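Home News Events Shop Our Story Contact

Troramer Opens Its Third Repair and Lending Library in Lirden

LIRDEN, 24th March - Troramer, the neighborhood tool lending and repair library, is very happy to announce that its newest branch will open its doors in April in the old Arabzadeh shoe store on the main street of Lirden. It has been a long road getting here, and we would like to thank everybody who wrote to us, stopped us at the grocery store or simply kept asking when on earth we were going to open.

The new branch starts out with 430 items on the shelves, from hedge trimmers and tile cutters to a cider press that we expect to be booked solid come the fall. Members can borrow up to 8 items at a time and keep them for 2 weeks. If you need longer, just call the desk, and as long as there isn't a waiting list we will be glad to extend the loan.

"My grandmother's street had one good ladder, and it lived on whichever porch had used it last," said Nanami Honda, who founded Troramer and still works the front desk most mornings. "I never got over what a sensible way that was to live. We've grown a good deal since our first branch, but I still think of the whole thing as that ladder."

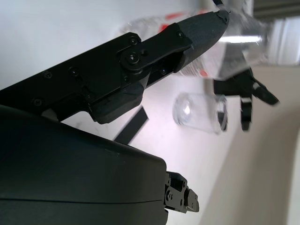
The repair evenings, which have been so well loved at our other two branches, will come to Lirden as well. Bring in a lamp that flickers, a chair with a wobble or a sewing machine that has gone stiff, and one of our fixers will sit down with you and work on it together. We do ask that you stay with your item - half the pleasure is in learning how the thing comes apart. First-timers will be started off on fasteners, and by the end of the evening they should be able to tell a hex-socket screw, like the small black ones in the photo, from a slotted or a Phillips one, and to pick up the right key for it without rounding the corners. Tea is on us, and if you'd like to bring cookies you will make a lot of friends.

Katia Farina will be running the Lirden branch. She comes to us from Vostanent, where she spent many happy years restoring pianos, and she has already put together a Saturday-style kids' bench with small hammers, soft wood and plenty of patience.

"People come in a little shy about what they don't know," Farina said. "I was the same way. I took apart my father's radio and it stayed in a shoebox for years. So please, bring the shoebox."

Membership is open now to anyone living in or near Lirden, and you can sign up at either of our existing branches or at the new one once we're open.

Comments

porchlight_dee: So glad that old store is getting used again! Will there be a carpet cleaner?

Marv T.: Is there parking out back or only on the street?

gilly: bringing my shoebox. it's a toaster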